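Derkico Bench Two review: dual-arm kit for small labs

Posted Monday, June 17, 2024

Price as tested: $2238 (base kit $1378, second arm and gripper $429, remainder in mounts, cabling and the extended power supply)

The Bench Two is a tabletop manipulation kit sold by Derkico for teaching labs and small test groups. The base kit ships with one arm, one parallel gripper, a controller box, a clamp mount and a license for the Devis control software. Our unit had the optional second arm. We ran it for 11 working days on ordinary handling jobs: picking, placing, sorting and tube transfer.

Setup

Assembly took one afternoon. The clamps fit tabletops up to two inches thick and hold well if the underside is flat. On a table with a steel lip they crept under load, and we ended up drilling. The power and data connectors are keyed, but the two arm cables are identical, and swapping them reverses left and right in the software without a warning. Label them before you route them.

Calibration uses a printed target and a wizard in Devis. The wizard is clear up to the last page, where it asks for a tool offset that the manual lists only in an appendix. With both arms fitted, calibration has to be run for each arm and then once for the pair. The pair routine failed on our first attempt and gave no error code. Restarting the controller cleared it.

Motion

Repeatability is good at low and medium speed. At the top speed setting the wrist rings after a hard stop, and a short dwell has to be added before closing the gripper. Collision checking between the arms works but is conservative. It treats each forearm as a thick cylinder, so the arms refuse to work close together on paths that have plenty of clearance. The margin can be reduced in the settings file but not in the interface.

Gripper

The stock fingers are dark, angular and stiff. They are fine on rigid parts with parallel faces. Soft parts need the force limit turned down, and the limit is global, so a mixed job means changing it between picks in the script. Drondham sells a compliant fingertip that fits the same screws. We tried a set and left them on for anything round.
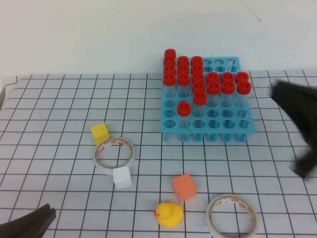 Tube transfer is where the force limit and the approach path matter most. Devis has a rack template that takes pitch, row count and column count, and it generates a vertical approach over each position. It handles isolated tubes without trouble. With red screw caps standing close together toward the back left of a blue rack, the fingers have little room to open, and the order of picks has to be planned from the exposed side inward. The template does not do this. It works through the rows in fixed order, and we wrote our own sequence. Loose items on the mat, such as foam cubes and rolls of clear tape lying flat, are a separate task type and cannot share a job file with a rack.

Software and support

Devis runs on Windows and Linux. Scripts are plain text and easy to keep under version control. Logging is thorough, although timestamps come from the controller clock, which drifts. Support is handled through Gachanja, the regional distributor. Replies came within a day and answered the question asked.

Verdict

Good arms, adequate gripper, software that needs another release. The single-arm kit is fair value at its price. Buy the second arm only if the work requires two hands, and budget time for the pair calibration.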